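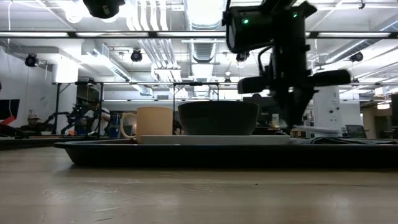 ## Ticket 364 - boiler drops out overnight

Me again, sorry! Pressure was fine when I went up to bed, then this morning the Kovell was showing a low pressure warning and the radiators were stone cold. I've bled the two upstairs (hardly any air) and topped up from the filling loop, and it fired straight away. By teatime it had slipped again - not all the way, but enough to bother me.

No damp patches under any of the valves that I can find. Could it be the expansion vessel? Iara Sosa at Breltier mentioned it when she did the service. 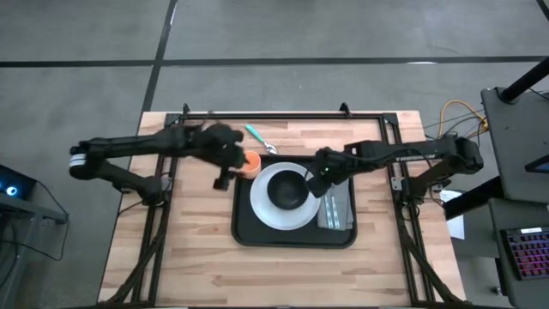
**Flindness, September**

Iara's been! Vessel was flat, so she pumped it back up and it's held for over 48 hours now - fingers crossed. Please leave the ticket open till I've had a full week out of it.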